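Artikel drucken | Per E-Mail versenden
14 Kommentare | 37 Mal geteilt

»Wer Handschuhe trägt, hat schon verloren«

Hanna Hladun kocht Flusskrebse für Leute, die eigentlich nur ein Brötchen wollten. Ein Gespräch über Dill, Panzerreste und die richtige Unterlage.

Die erste Frage stellt sie selbst. Ob ich etwas Weißes anhabe, will Hanna Hladun am Telefon wissen, und als ich das bejahe, seufzt sie. »Dann ziehen Sie sich um. Ich warte.« Ich ziehe mich um. Eine halbe Stunde später stehe ich in ihrer Küche, in einem Hemd, das auch schon beim Streichen dabei war, und sie nickt, als hätte ich eine Aufnahmeprüfung bestanden.

Hladun betreibt unter dem Namen Prekeo einen Mittagstisch mit wechselnder Karte. Im Februar gibt es Rüben, danach lange nichts, was Fotos verdient, und irgendwann kommen die Krebse. »Auf die warten alle, und dann sitzen sie davor und wissen nicht, wo vorn ist«, sagt sie. Drei Sätze Anleitung gebe es pro Gast, mehr nicht. Kopf drehen, Schwanz ziehen, Schale aufdrücken. »Wer danach noch fragt, bekommt Suppe.«

Gelernt hat sie das bei ihrem Onkel, der Krebse in Bier kochte und das Bier anschließend für unbedenklich erklärte. Sie selbst nimmt Salzwasser mit viel Dill, am liebsten die Kronen, dazu Kümmel und ein Stück Zucker. Mit Zitrone könne man sie jagen. »Zitrone ist für Leute, die dem Krebs nicht trauen.« Und die Kochzeit? »Bis sie rot sind und dann noch ein bisschen. Danach lasse ich sie im Sud stehen und verlasse den Raum, sonst fische ich ständig welche heraus.«

Geld verdient man damit übrigens kaum. In der vergangenen Saison hat Hladun 678 Portionen verkauft, geplant waren 1050. Sie sagt das ohne erkennbare Trauer. »Norbert hat mir die Zahl ausgerechnet, Norbert Sýkora, der macht die Bücher. Er hat nicht bedacht, dass eine Portion Krebse den Tisch den ganzen Nachmittag blockiert. Die Leute gehen ja nicht. Die sitzen da und knacken.« Bei Rüben, sagt sie, seien alle nach zwanzig Minuten wieder weg.

Über das Knacken selbst kann sie lange reden, über den Tisch noch länger. Zeitungspapier lehnt sie ab, es weiche durch, und man lese dann beim Essen den Sportteil rückwärts auf dem eigenen Unterarm. Tischdecken hält sie für Selbstbetrug. Ihre Empfehlung ist eine große dunkle Matte, glatt genug zum Abwischen, dazu eine Schüssel und eine Tüte, die von allein stehen bleibt.

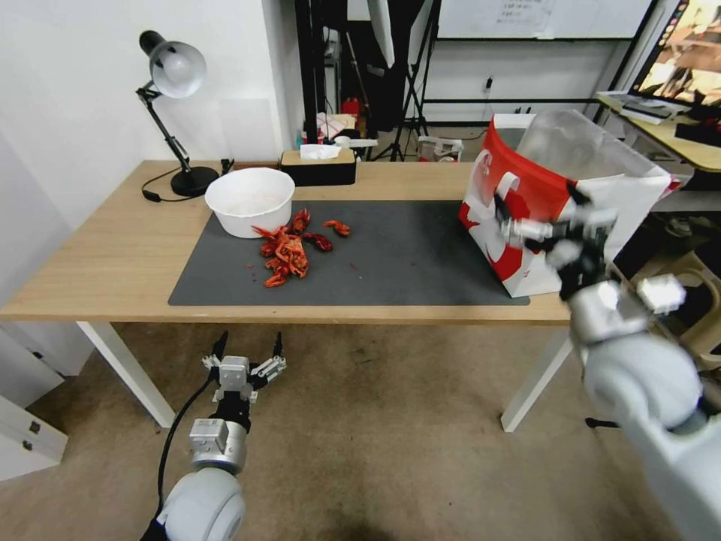 Flusskrebse auf der Matte, links die leere Schüssel, rechts die rot-weiße Tüte.

Die Schüssel ist für die Panzer gedacht, theoretisch. »Die ersten landen drin«, sagt Hladun. »Dann wird geredet, und alles liegt daneben.« Sie habe einmal zwei Schüsseln hingestellt, mit dem Ergebnis, dass in der zweiten die Handys lagen. Für die Tüte gilt eine eigene Hausordnung: innen Folie, Rand offen, und sie kommt auf den Tisch, bevor der erste Krebs verteilt wird. Unter den Tisch gestellt, behauptet sie, werde jede Tüte umgetreten, und zwar immer vom höflichsten Gast.

Ich frage nach Servietten. Stoff? Sie schaut mich an wie vorhin wegen des Hemdes. »Eine Box mit Papiertüchern in Reichweite. Stoff ist nach dem zweiten Krebs ein Putzlappen mit Bügelfalte.« Auch gegen Handschuhe hat sie etwas, sie rutschen, und die Panzer stechen sowieso durch. »Wer Handschuhe trägt, hat schon verloren.«

Gutes Licht dagegen sei Pflicht. Der Darm im Schwanzfleisch ist ein dunkler Faden, und bei Kerzenschein sieht man ihn erst, wenn man ihn schmeckt – jedenfalls glaubt man dann, ihn zu schmecken. Hladun stellt deshalb Schreibtischlampen zwischen die Gäste. Romantisch ist das nicht. Eine Stammkundin, Zdeňka Mikuš, bringt seitdem ihre Lesebrille mit und findet, sie habe noch nie so gründlich gegessen.

Bleibt der Geruch. Die Schalen müssen am selben Abend aus dem Haus, darüber verhandelt sie nicht. Oder in den Topf: mit Butter anrösten, Tomatenmark dazu, Wasser, langsam ziehen lassen. »Lukian wirft sie weg, und jedes Mal tut es mir weh.« Lukian Mykhailiuk, der am Nebenherd Zwiebeln schneidet, sagt dazu nichts und schneidet etwas lauter.

Zum Schluss darf ich selbst ran. Ich drehe, ich ziehe, ich drücke, und ein Stück Schale fliegt in Richtung Gewürzregal. Hladun schiebt mir den Suppenteller hin.

Artikel drucken | Per E-Mail versenden
Kommentare (14) anzeigen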